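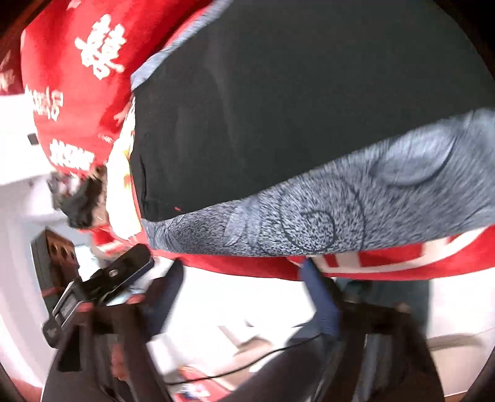 4. Preparing and Loading the Cabinet

4.1 Scope of this section

This section applies to the Ornard 531 drying cabinet in both the wall-mounted and free-standing versions. It covers the preparation of textiles, loading, choice of programme and removal of the finished load. Installation, levelling and connection to the ventilation duct are dealt with in Section 3 and must be complete before any of the steps below are carried out.

In shared buildings, the person named as responsible on the commissioning sheet should keep a copy of this section beside the cabinet. House rules on opening hours and booking are outside the scope of the manual.

CAUTION
Never place in the cabinet any textile that has been in contact with petrol, white spirit, paint thinner, dry-cleaning fluid or cooking oil. Washing does not reliably remove these substances, and vapour may ignite when the heater switches on.

CAUTION
Foam rubber, latex-backed mats, candles, aerosols and lighters must be kept out of the cabinet at all times. Check all pockets.

4.2 Sorting

1. Read the care label of every item. Items marked with a crossed-out drying symbol may be hung in the cabinet on the Air programme only.

2. Separate the load into heavy textiles (towels, jeans, outdoor clothing), ordinary textiles (cotton and mixed-fibre clothing, bed linen) and delicate textiles (wool, silk, elastic sportswear).

3. Keep dark items apart from light, fleecy ones. Fleece and plush blankets shed fibre during their first few cycles, and the fibre will settle on anything dark that hangs below or beside them.

4. Turn printed clothing inside out. Prints which feel rubbery to the touch must not rest against the rear panel, which becomes warmer than the rest of the interior.

5. Close zips, hooks and press studs. Tie loose cords so that they cannot reach the fan grille.

Note: The cabinet is designed for spun textiles. If water drips from an item when it is held up, return it to the washing machine and spin it again. The drip tray holds only a small amount of water and is not a substitute for spinning.

4.3 Fitting the rails and shelf

The cabinet is supplied with folding rails and one slatted shelf. The rails are used for hanging loads. The shelf is used for flat drying and for shoes, and takes the place of the lower rails when fitted.

1. Switch off the cabinet at the main switch and open the door fully.

2. Lift the lower rails upwards until they click into the resting position.

3. Hold the shelf with the raised lip facing you. Slide the rear pegs into the slots in the back panel.

4. Lower the front of the shelf on to the side brackets. Press down gently at both corners. The shelf must not rock.

5. Check that the air intake at the base is clear.

Remove the shelf in the reverse order. Do not leave it standing on the floor of the cabinet while a programme is running.

4.4 Hanging a load

1. Begin with the upper rails and place the longest items there.

2. Leave a gap about the width of a hand between heavy items. Ordinary textiles may hang closer together, provided that they do not overlap.

3. Fold bed linen once over the rail so that the two halves are of equal length. Do not fold it a second time.

4. Hang shirts and blouses on hangers, with the top button fastened. Wire hangers may leave rust marks on damp cloth and should not be used.

5. Place socks, gloves and other small items on the hooks on the inside of the door.

6. Close the door firmly. The programme will not start unless the door catch has engaged.

Note: A large blanket may be dried on its own across both upper rails. Turn it halfway through the programme so that the part lying over the rails is exposed to the air.

4.5 Drying flat

Woollen garments, and any garment likely to stretch under its own weight, should be dried on the shelf.

1. Lay the garment on a clean towel and roll the two together to draw out excess water. Do not wring.

2. Unroll the towel and ease the garment back into shape by hand, paying attention to cuffs and waistbands.

3. Place the garment on the shelf in a single layer. Sleeves may be laid across the body of the garment only if the shelf is too narrow to take them.

4. Select the Air or Gentle programme. Turn the garment over when the upper side no longer feels cold.

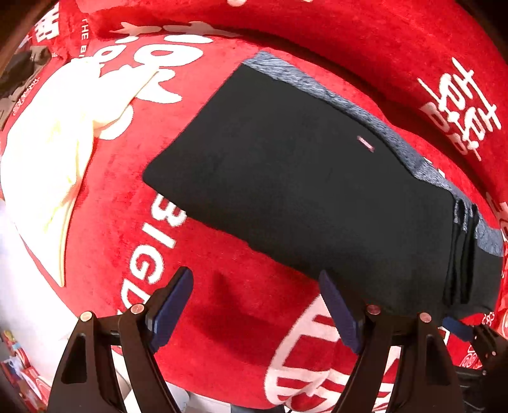

Garments of two different fabrics joined together, such as a smooth body with a ribbed or brushed trim, may dry unevenly. The thicker part should be taken as the guide. Feel along the seams and inside the hem before deciding that the programme can be stopped.

4.6 Choosing a programme

The programme dial has 4 positions.

Position 1, Air: fan only, without heat. Suitable for wool, silk and items whose care label does not permit heated drying.

Position 2, Gentle: low heat. Suitable for sportswear, lined gloves and mixed fibres.

Position 3, Normal: medium heat. Suitable for cotton clothing and bed linen.

Position 4, Heavy: full heat. Suitable for towels and working clothes marked for high-temperature drying.

To start a programme:

1. Turn the dial to the required position.

2. Press the Time button until the required running time is shown.

3. Press Start. The lamp beside the button will change from amber to green.

To change a programme that is already running, press Stop, wait for the fan to slow, and repeat the steps above. Turning the dial while the fan is running has no effect.

All heated programmes end with a cooling period of 15 minutes, during which the fan continues without heat. The cooling period is not included in the time displayed. Opening the door ends it early and should be avoided.

CAUTION
Metal buttons, buckles and zip pulls may be hot at the end of the Heavy programme. Keep children away from the open cabinet until these parts have cooled.

4.7 Unloading and folding

1. Wait for the green lamp to go out, then open the door.

2. Remove items from the lower rails first.

3. Shake each item once and check that thick areas are dry. Return damp items to the cabinet and select a short further running time.

4. Allow the load to reach room temperature on a clean, dry surface before folding. Cloth folded while warm is likely to hold its creases.

5. Fold knitted items and hang woven ones. Garments intended for storage should be folded along the seams and stacked with the heaviest at the bottom.

6. Wipe out the drip tray and clean the lint screen as described in Section 6. Leave the door slightly open when the cabinet is not in use.

4.8 Use in shared laundry rooms

Where several households use one cabinet, a log sheet should be kept on or near the door. The sheet supplied with the cabinet was prepared by Helmi Vainio for the Kuusisto housing association and may be copied freely. It provides space for the programme used, any fault noticed and the initials of the person who last cleaned the lint screen.

Faults should be reported to the building's appointed contact, who will inform the service agent. For cabinets supplied through Lodmont, the service agent is Valtteri Ruotsalainen at the Sturham depot. Please have the serial number ready; it is printed on the plate inside the door, below the upper hinge.

Users must not remove the rear panel or attempt to reset the overheating cut-out themselves. If the cut-out operates, switch off the cabinet at the main switch, empty it and attach the red card from the document wallet to the door handle until the cabinet has been inspected.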